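Equipment Planning Forum > Shared Facilities > Budgeting and Procurement

Budgeting for a first robot arm: what should be included besides the arm itself?

Asked by Fultstead Technical Workshops
31 May 2023
Tags: robot arms, capital bids, power supply, spares

Our institution operates a shared workshop in Fultstead which is open to small firms and evening classes. We intend to submit a capital bid in November for a table-mounted robot arm with a two-finger gripper. The work we have in mind is light bench handling: picking up small items, moving cables and adapters out of the way, sorting parts into trays and the like.

We have received a written quotation from one supplier, Femon, covering the arm, its controller and a basic gripper. We expect a second quotation from Dağdelen within the next few weeks. The difficulty is that the two firms divide the costs differently, and our finance office will not accept a supplementary bid once the first has been approved.

We should therefore be grateful for advice on the following points.

Which items are commonly left out of a supplier's quotation and have to be met from the buyer's own budget?

Is it reasonable to run the arm and its accessories from the existing sockets in the room, or should electrical work form part of the bid?

How should consumable parts, in particular gripper pads, be treated: as capital or as running costs?

The room is an ordinary teaching room with plastered walls and fixed heating controls. It is not a factory floor, and we would prefer not to alter it more than necessary.

Answer 1 (accepted)
Posted by Ellbridge Equipment Pool

We went through the same process for our own bench arm and would suggest that the purchase price of the arm be treated as the starting point only. The following were absent from our original quotation and had to be found elsewhere.

Delivery and installation. Ask whether the price includes bringing the equipment into the room, or only to the door of the building. In our case it was the latter, and the difference was not small.

Mounting. A bench arm requires a table that does not move when the arm accelerates. Teaching tables are seldom heavy enough. Either a purpose-built stand or a reinforced bench should be priced and entered as its own line.

Camera and computer. If the arm is to work from camera images, the camera, its bracket, its cable and the computer that reads it may all be sold separately. Confirm who is responsible if one part does not work with another. We now ask for this in writing before any order is placed.

Training. Our supplier included training for 2 members of staff. We needed 6, as the room is staffed on a rota, and the additional places were charged at the full rate. Please raise this before signing, when there is still some room to negotiate.

Safety assessment. Your insurer may ask for a written assessment before the arm is first switched on. Some suppliers offer one; others will direct you to an outside assessor, whose fee is yours to pay.

On electrical supply, we would recommend that you list every item that will need a socket, including chargers and small adapters, and give the list to a qualified electrician together with the manufacturer's figures for the arm. The controller should in our view have its own fixed outlet. Low-power accessories can usually share a protected strip, subject to the electrician's advice. The cost of one additional outlet was modest – the cost of having it fitted after the bench was in place was rather more.

On pads, we hold spare pairs in stock and charge them to running costs. The first set of spares can normally be included in the capital bid as initial stock, provided it is shown on the same order. Your finance office will be able to confirm whether its own rules permit this.

Answer 2
Posted by a registered member

Get the warranty terms before anything else. Ours started on the day of dispatch and the arm then sat in its box for six months while the room was decorated. Also ask about the price of a replacement gripper, not only the pads.

Answer 3
Posted by a registered member

I would add a contingency line to the bid. Some funders strike it out, but they seldom object to the request. It is also advisable to send both suppliers the same list of headings and ask them to price against it, with "not supplied" entered where appropriate. The two quotations can then be compared without guesswork, and the gaps will be plain to your finance office.

I cannot comment on Femon or Dağdelen, having bought from neither. A visit to an existing customer should be requested in each case – a supplier with satisfied customers will generally be willing to arrange it.

Attachment to this thread (1)

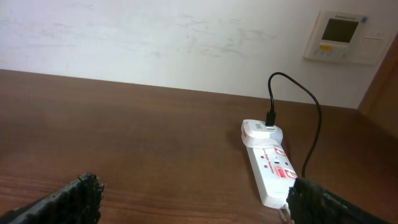 Further question on this thread: Should the annual service contract be included in the capital bid?

Reply: Service contracts are normally a running cost and should be entered in the revenue budget for each year of use. Where the first year of service is sold as part of the purchase price, it may usually stay in the capital bid, but it should be shown as a separate line so that the cost of later years can be planned for.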